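Small claims procedure (Clurnitz)

The small claims procedure in Clurnitz is a simplified form of civil action for disputes worth up to 3,000 in the local currency. It is heard by a single judge, without a jury and, in theory, without lawyers. The rules fit into one pamphlet, although the pamphlet has an index.
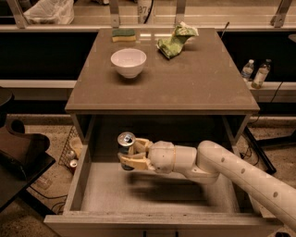

Entry maintained by the Stekix Legal Reference Desk, contributing editors

Scope

Most claims concern unpaid invoices, withheld deposits, faulty household goods and fences. Fences have their own section in the pamphlet. Claims for defamation are excluded, as are disputes over wills, which are sent to the district court at Vunik, where they can take as long as they like.

A claim must be filed within 1,095 days of the event that gave rise to it. The drafters chose days over years to avoid arguments about leap years, and have had arguments about leap years ever since.

Filing

The claimant completes a form, pays a fee and states the facts "briefly." The form provides six lines for this purpose. Additional sheets are permitted and almost always attached. The defendant then has three weeks to admit the claim, dispute it or file a counterclaim, the last being popular among neighbors.
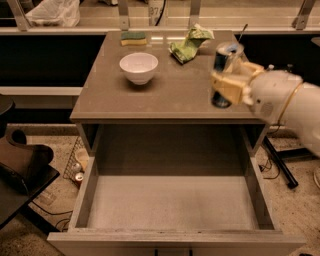

Household goods: a white bowl, a sponge and a light-green cloth.

Hearings

Hearings are held in public and usually last less than an hour. The judge may question both sides directly and is not bound by the ordinary rules of evidence. Receipts, letters and photographs are accepted. Objects may be brought in if they can be carried up the stairs - a requirement introduced after a dispute over a wardrobe.

Lawyers may attend only with the judge's permission. A party may instead bring a friend, who can take notes and whisper but may not address the court. The limits of whispering were considered in the Zamani ruling, which runs to 209 paragraphs and holds that it should be quiet.

Judgment and enforcement

Judgment is normally given on the day. Collecting the money is a separate matter, handled by the enforcement office, which opens on weekdays and one Saturday a month. Payment by installments is common. Appeals are allowed on points of law only, and around 192 are lodged in a typical year, most of them on points of principle.

See also

Civil procedure in Clurnitz
District court of Vunik
Boundary disputes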